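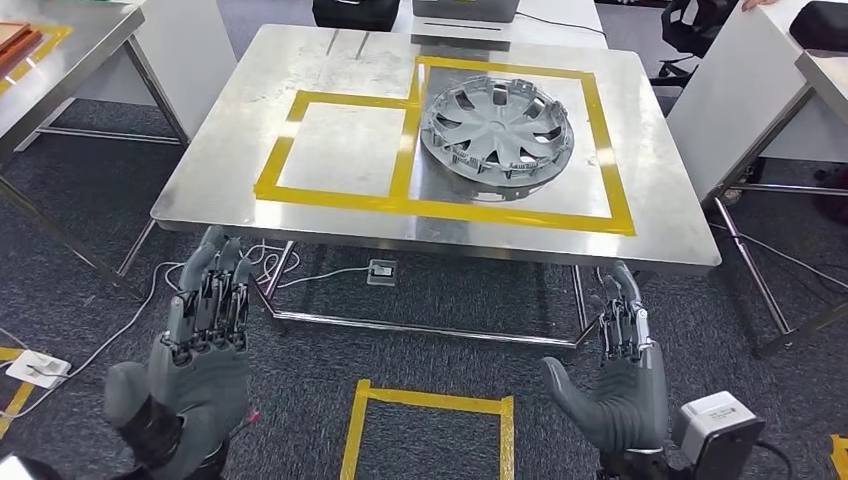

Soup Nights Move to the Sernden Kitchen

Starting in October, the monthly soup night will be held in the Sernden kitchen instead of the back room at Cendard. The new stove has six burners, so we can keep a meat soup and a vegetable soup going at the same time. Doors open at 5:30 p.m. and bowls are $4, same as last season.

The first menu is split pea with ham, plus a tomato and lentil soup made without dairy. Bread will come from Hyvönen, which is baking 200 rolls for us. Butter is on the tables. If you need gluten-free crackers, please bring your own for now.

We served 891 bowls last season and ran out early twice, both times on the chicken and rice. That one returns in November in a bigger batch.

If you would like to cook at home and drop off a pot, please stick to these points:

Cool the soup in shallow pans and refrigerate it overnight.
Write every ingredient on the lid, including the brand of broth.
Leave out noodles. We cook them separately and add them at serving time.

Quart containers with tight lids are also welcome. Leave them on the shelf by the Kodon Street door.

The soup fund stands at $600, and most of it will go toward onions, dried beans and stock bones for the fall.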